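**Cell Technician, Two-Arm Handling Bench (Tatlı project)**

Employer: Clisinetti, Handling Systems Group
Reports to: cell engineering lead
Type: fixed term, 11 months, full time, on site
Start: August
Shift: early, starting at 7 a.m.

## Position

Clisinetti is hiring one technician to set up, maintain and repair a two-arm bench cell. The cell handles small flexible packages, mainly wrapped snacks, and is used to test grippers, cabling and pick routines for the Tatlı project. The technician owns the mechanical and electrical condition of the cell. Pick routines are written by the software group and are outside this position, although the technician runs them daily and has to be able to tell a routine fault from a hardware fault.

The previous technician covered this cell along with other equipment. The job has been split, and this posting covers the bench cell only.

## The cell

Two arms are mounted on opposite sides of a wooden table and face each other across a mat. Each arm sits on a plate fixed across a pair of rails. The rails are part of a black metal frame that carries the cables. Packages are kept in open bins along the far part of the table and are worked over the mat.

The controller runs Skaneo, which handles arm motion, gripper commands, camera streams and the fault log. Spare grippers, fingers and cable sets come from Oltimico against a standing order. Skaneo has to be restarted after any change to a joint offset, and the restart has to be logged.
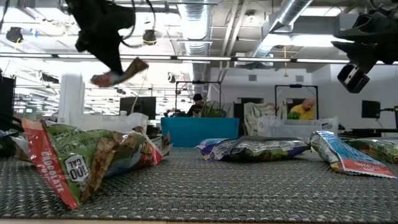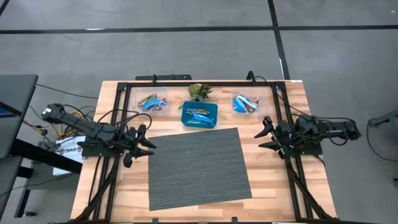
*Tatlı bench cell. First picture: one snack bag held in the gripper over the woven mat. Second picture: both arms, the mat and the three bins.*

## Duties

### Start of shift

- Inspect both arms with power off. Check the plate bolts against their paint marks. A broken mark means the bolt is retorqued and the arm goes through the full alignment procedure before use.
- Follow each cable from the arm to the frame by hand. Loops must clear the arm through its whole working range. A loop that is too short loads the connector at the rear joint; one that is too long gets caught by the elbow.
- Check the gripper fingers for chips, burrs and film residue. Printed wrappers leave ink on the finger faces, and grip force readings drift as it builds up. Clean with the listed solvent and a lint-free cloth.
- Square the mat to the table reference. The mat moves during use. Small rotations are tolerated by the routines, but the starting position has to be known, and it is recorded at the start of each shift.
- Home both arms, left first, and confirm that the joint readings in Skaneo match the card on the controller.
- Run the open and close test on each gripper and save the current trace.

### Scheduled work

- Finger wear check every 1000 grip cycles. Measure both fingers at the tip and at the base. Replace as a pair, never singly.
- Joint service every 1000 operating hours. The service covers backlash measurement, fastener check, connector inspection and fan cleaning. Both arms are serviced in the same session so that their hour counts stay together.
- Camera check after any contact event, and otherwise monthly. Clean the lens face, check the bracket for play, and repeat the hand-eye calibration if the target error is over the limit on the sheet.
- Clamp and rail inspection, monthly. Clamps that hold cables work loose faster than clamps that hold structure, and the two types have separate lines on the form.
- Bin position check whenever a bin has been removed for refilling.

### Repair

Most stoppages on this cell come from cables, finger tips and connectors. Motor and gearbox faults are less common but take longer. The technician is expected to do the following without outside help:

- replace a gripper and set its zero
- replace a finger pair and enter the new tip offset
- replace and reroute a cable set, including strain relief at the rear joint
- crimp and test small multi-pin connectors
- swap a joint module, reset its offset and verify the arm against the alignment points
- read the Skaneo fault log and separate overcurrent, encoder and communication faults

Gearboxes are not opened on site. A failed joint module is tagged, bagged and returned to Oltimico with the log extract. The technician writes the return note. Notes that say only "not working" are sent back by their service desk, which costs a week.

### Package stock

Flexible packages wear out too. A wrapper that has been gripped many times loses stiffness, the end seams fold over and the bag no longer presents the same edge to the fingers. The technician rotates stock between the bins, pulls split or leaking packages and keeps the stock list current. Crumbs on the mat are vacuumed. Compressed air is not to be used near the arms.

## Fault handling

Work on the cell follows a fixed order, and candidates should be comfortable with it.

1. Stop the routine from Skaneo. Use the emergency stop if an arm is still moving or is pressing on the table.
2. Support the arm before removing power. The joints have no brakes, and an unsupported arm will drop onto the mat or the bins.
3. Photograph the cable routing.
4. Export the log before restarting anything. A restart clears the live buffer.
5. Find the cause at the lowest level first: connector, cable, finger, gripper, joint.
6. Repair, then run the alignment points at reduced speed.
7. Run the reference pick set. The cell is released when the full set passes with no retries.
8. Close the log entry with part numbers and hours.

Steps 3 and 4 are the ones most often skipped under time pressure. We will ask about them in the interview.

## Requirements

- Two-year technical degree in mechatronics, electronics or industrial maintenance, or equivalent time in a maintenance job
- Hands-on work with at least one make of small robot arm, including joint or gripper replacement
- Confident use of a torque driver, calipers, feeler gauges, a multimeter and a crimp tool
- Able to read wiring diagrams and exploded assembly drawings
- Basic Linux command line: copy logs, restart a service, check a network address
- Clear written English for log entries and return notes
- Able to work standing and leaning over a bench for long periods, and to lift an arm with its plate with one other person

## Useful, not required

- Previous use of Skaneo or a similar motion controller
- Camera calibration experience
- Handling of film, pouches or other soft packaging
- Short Python scripts for sorting log files
- Fixture design in any common CAD package; we print our own cable guides and finger blanks

## Working conditions

The cell is in a shared open office, not a closed machine hall. The floor is marked with tape. People work nearby, and the technician is responsible for keeping the cell in a safe state whenever it is left unattended: arms parked and supported, power off, tag on the switch. Loose cables on the floor are to be cleared or covered by the end of the shift.

Safety glasses are worn during powered tests. Lanyards, loose sleeves and rings are not worn at the bench. Noise is low and no hearing protection is needed.

Overtime is occasional and paid. It usually falls in the days before a test series, when both arms have to be realigned and the reference set repeated.

## Training

The first weeks are spent on supervised maintenance. The new technician strips and rebuilds one gripper, reroutes one complete cable set and carries out one joint service before signing off work alone. Skaneo training is done in-house at the controller. A one-day session on joint modules is held at the Oltimico workshop, with travel paid by Clisinetti.

## Selection

Candidates who pass the paper review are invited to a practical session at the cell, with travel costs refunded against receipts. The session has two parts. In the first, the candidate is given an arm with one prepared fault and a printed log extract and is asked to find the cause and write the log entry. In the second, the candidate replaces a finger pair and sets the tip offset. Tools and drawings are provided. Candidates may bring their own hand tools if they prefer them.

We mark the written entry as well as the repair.

## How to apply

Send the following to the Clisinetti hiring desk under the reference "Tatlı cell technician":

- resume, two pages at most
- one maintenance record, log entry or fault report you wrote yourself, with customer details removed
- a list of the robot arms or similar equipment you have serviced, and what you did on each
- your earliest possible start date

A cover letter is not needed. Applications without the maintenance record will be returned for completion. Questions about the equipment can be sent to the same desk and will be passed to the cell engineering lead.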